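Renting the Kitchen Bench: A Tabletop Robot Service Finds Its First Customers

Small food companies and appliance makers have long wanted to know whether a robot arm could manage ordinary kitchen objects, and few have had the means to find out. A service introduced in July by Genascombe, an engineering firm based in Illport, is intended for that group. Customers do not purchase a robot. They reserve time on a prepared table, specify the objects to be handled, and receive the recordings and a written report.

The service is sold under the name Inari. It is offered in blocks of 3 days, at a price of $1,075 per block, and includes the arm, the gripper, a wrist camera, an overhead view of the table, and the time of one trained operator. Travel to Illport is not required. Most customers follow the work by video and send their instructions the evening before.

Each booking begins with the standard table, a fixed collection of household goods and toy foods that every customer receives. It allows results from one customer to be compared with those from another before any special items are brought in.
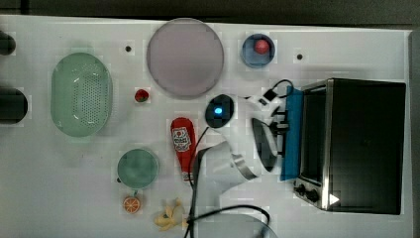
"The standard table was the subject of more argument than the arm," said Khadija Lahlou, who directs the program. "Customers wished to begin with their own products on the first morning. We ask them to wait until the afternoon."

The choice of objects reflects several kinds of difficulty. A strawberry is small and gives the fingers little to hold. A ketchup bottle on its side must be approached along its length, and its tapered shape makes the position of the grip important. A colander offers a rim that may be pinched, although the operator must decide where. Large flat plates remain the least popular items with operators, who must find an edge that lies close to the table.

The report runs to 16 pages in its usual form. It lists every attempt, the starting position of the object, the result, and the operator's remarks. Radymyr Vakulenko, who prepares the reports, has resisted requests for a single overall score. Customers may calculate one for themselves from the tables in the appendix.

Ait Ali, a maker of prepared meals, was among the first to reserve a block. Its packaging manager, Benvinda Seixas, wished to learn whether a proposed squeeze bottle could be lifted from a counter in any position. The company has since altered the shape of the shoulder. Ms. Seixas described the report as thorough and the booking system as slow, and noted that her second request went unanswered for a week.

The wrist camera deserves particular mention. Recordings from overhead show the general course of a task, but the view past the fingers is the one that customers replay when a grip has failed. Both recordings are supplied in full, without editing.
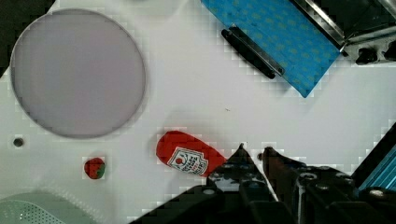
Can a customer send its own objects to be tested?

Customers may send up to 60 items per block, provided that each can be lifted with one gripper and that the parcel reaches Illport before the booking begins. Glass and liquids are accepted only by prior agreement. Return shipping is charged separately.

There are limits to what the service offers. Only one arm is available, so tasks that call for two hands, such as opening a jar, are excluded. Knives are not handled. Customers who want the arm to work without an operator must supply their own software, and Hicham Badawi, the engineer responsible for such requests, advises them to reserve a second block for setup.

Grethe Kragh, a consultant to small manufacturers, considers the price fair for a company with a specific question. She is less certain of its value to those who are merely curious, and recommends that they ask for a past report before they commit.

Reservations for the winter period open on Thursday, October 1, 2020. Applications are made in writing to the Genascombe office in Illport and should include a list of the objects to be tested, with their weights.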